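Court watching, part four (the appeal)

Right, quick one tonight, dinner's in the oven and I've got until it beeps. A few of you asked what happened with the Loratham case after I wrote up the first hearing. Short version: no ruling yet. Long version below, as far as I can remember it, my notes are a mess.

Background for anyone new. Tuststead council said no to the Ogura building on the old bus yard. Ogura appealed, the inspector said yes, residents went to the High Court over it. Judge sided with the residents. Now it's the Court of Appeal, three judges, one day set aside. I went on the early train with a sandwich and a flask and got the last decent seat at the back.
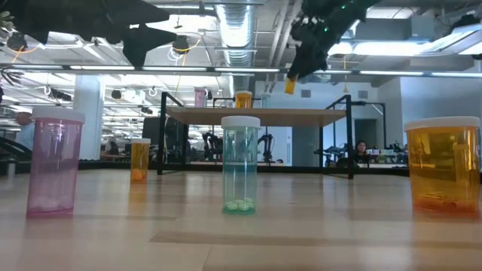
Gremmont, 2023-04-29

Typing up from the kitchen table. So. The whole argument comes down to one paragraph of the inspector's decision. Did she give enough reasons or not. That's it. Two barristers, a whole morning, one paragraph. I loved it, sorry.

Ogura's side went first. Their line was that a decision letter isn't an exam paper and you read it as a whole, fairly, without picking at it. The judge on the left kept asking where, in the whole, the bit about flooding was. Page turning. More page turning. Bundle ran to 2195 pages and I swear they used six of them.

The presiding judge is very quiet. You have to lean in. She asked maybe four things all morning and each one stopped the room. Her best was whether a resident reading the letter could tell why they'd lost. Long pause from counsel. Then an answer that went on a bit and didn't land, to my ear anyway.

Lunch was grim. Canteen shut, so bench outside, pigeons.

Residents' side in the afternoon. Much slower speaker, lots of old cases, I lost the thread twice. Paragraph 122 of one of them came up over and over, I've written it down three times with a bigger circle each time and no note of what it says. Useful. Will look it up.
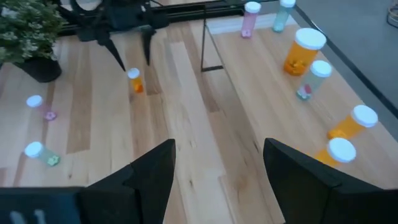
Page last changed: September 2023

Where was I. Costs. This is the bit that bothers me. There were 3000 names on the residents' petition and 900 of those people put money in to the fund, small amounts mostly. If they lose, some of the other side's bill comes out of it. There's a cap on what they can be made to pay, which helps, but the cap is still a lot of money for a street of terraces. I don't think you have to be against the building to find that uncomfortable. I'm not even sure I am against it. Loratham needs the homes, the bus yard is a dump, I just think the reasons should be written down properly.

Anyway the judges didn't rule on the day. They hardly ever do. They said they'd take time to consider, everyone stood up, bowed, out by half four. The written judgment gets sent to the lawyers first in draft, so the rest of us wait.

If you've never sat in on one of these, do go. It's free, you don't need to book, you don't need a reason. Put your phone off before you go through the door and not after. Bring a jumper, the big court is freezing. The list goes up online the afternoon before and they do move things about, so check it agian in the morning.

Couple of corrections to part three while I'm here. I said the inspector visted the site twice, it was once. And I called the first hearing an appeal when it was a statutory review. Thanks to the person who emailed, very politely, in capitals.

Oven's beeping. Will post when the judgment's out.

14 comments
Shared 37 times

Related posts
Court watching, part three: the bus yard
Court watching, part two: who sits where
What a skeleton argument is and why they're never short
Tuststead planning meeting, my notes
Trains to Gremmont, a moan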